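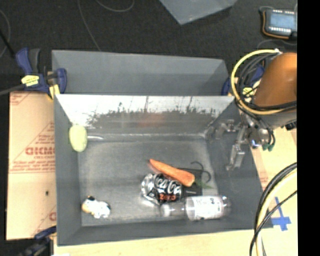
Grasping was never the slow part for us, it was the waiting between grasps, wrote one integrator in Stustevbridge after a month with the test build of Javgate 3, and that remark ended up shaping most of the release that Ineo is making available today.

Javgate is Ineo's planning and perception software for robots that pick mixed items out of bins. Version 3 is the largest update since the product first shipped, and it changes the way the software decides what to pick, how to reach it and what to do while the arm is already moving. It is available now to all current license holders at no added cost, and new users can download a trial from the Ineo site.

"We are so happy to finally have this one out the door," the Javgate team said. "We rewrote the planner from the ground up, threw away the first attempt, and wrote it again. The second one is the one you're getting, and we think people who work with messy bins every day are going to have a lot of fun with it."

Planning while moving

In earlier versions, Javgate looked at the bin, picked a target, planned a path and then sent the whole path to the arm. The next look came only after the item had been dropped off. In Javgate 3 those steps overlap. The planner starts on the next pick as soon as the arm has cleared the bin, and it keeps two backup targets ready in case the first choice has shifted.

On the Ineo test bench, the wait between a finished drop and the start of the next reach fell from 151 milliseconds to 28 milliseconds. The bench uses one arm, one fixed camera and a standard desktop computer. Results on other hardware will differ, and the team has put its full bench settings in the release notes so that anyone can run the same comparison at home or at work.

Knowing what lies on top

A carrot lying across a soda can is an easy thing for a person to sort out. For a planner it raises a string of questions. Which item is on top? Will pulling one drag the other along? Is the part of the can that can be seen enough to grip?

Javgate 3 answers these with a new module called Aranda, which builds a simple map of what rests on what. Each item in the bin gets a place in the map, along with a score for how sure the software is about that place. When the score is high, Aranda picks the top item first. When the score is low, it looks for something off by itself, such as a piece of fruit over against a wall, and comes back to the pile with a fresh view.

Aranda also keeps an item's hidden parts in mind. If a flat black object is half covered by its neighbors, the module holds several guesses about its full shape and narrows them down as the neighbors leave the bin. Users can watch these guesses change in the viewer, which early testers said was their favorite screen in the whole program — and the one they left open when visitors came by.

Clear plastic and shiny walls

Clear bottles and bright reflections have been at the top of the Javgate wish list for a long time. A transparent bottle neck can drop out of a depth reading altogether, while glare on a bin wall can show up as an object that isn't there.

The new release handles the two problems together. For clear items, the software finds whatever it can read well, often the label, and works outward from there to estimate the rest of the body. For glare, it compares each reading with the known shape of the bin and lowers its trust in anything that seems to float in or behind a wall. Neither method needs an extra camera. Both can be switched off for sites that have already solved the problem with lighting.

There are limits, and the team would like people to know them before they install. A clear bottle with no label is still hard, and so is a bottle lying under another clear bottle. Thin wires and cords are detected more often than before, but Javgate 3 will usually leave them for last. Work on all of these continues.

Cables count too

Joint limits and bin walls are only part of what an arm has to respect. Most working cells also have cable loops near the wrist, clamps on the bin edges and a connector or two sticking out in a spot that no drawing shows. Javgate 3 lets users mark these as soft or hard zones right in the viewer, using a few clicks and a slider. A hard zone is never entered. A soft zone can be brushed past at low speed if every other path is worse.

Zones attached to the arm move along with it, so a loop of cable on the housing is treated as part of the robot's shape. Clamps and other fixed parts stay tied to the bin. When the bin is moved, the user can shift the whole group in one step and doesn't have to draw it all over again.

Tools for finding out why

Every pick in Javgate 3 now leaves behind a short record with the camera view, the targets that were considered, the scores they got and the path that was chosen. Records can be played back, stepped through and rerun with different settings. A failed pick from the morning can be opened at 4 p.m. and tried again in simulation without touching the arm.

The record format is plain text and fully documented. Ineo is also releasing a small command-line tool that reads it, with source code included, so that teams can feed the data into their own charts and reports.

Getting the update

Javgate 3 comes with ready-made drivers for 14 arm and gripper pairings, listed in the release notes. Setup files from version 2 open directly, and the software will point out any setting that has changed meaning. Sites still running version 1 should update to version 2 before moving on.

The trial runs for 28 days with every feature turned on, Aranda included. A set of recorded bins is part of the download, so people without a robot at hand can try the planner right away.

A smaller update is planned for August, with faster start-up and more work on thin and bendable items. Bug reports and bin recordings are very welcome through the support page, especially the strange ones.

About Ineo

Ineo develops planning, perception and debugging software for robot arms. Its products include Javgate and the Aranda module. Release notes, documentation and trial downloads are available on the company's website.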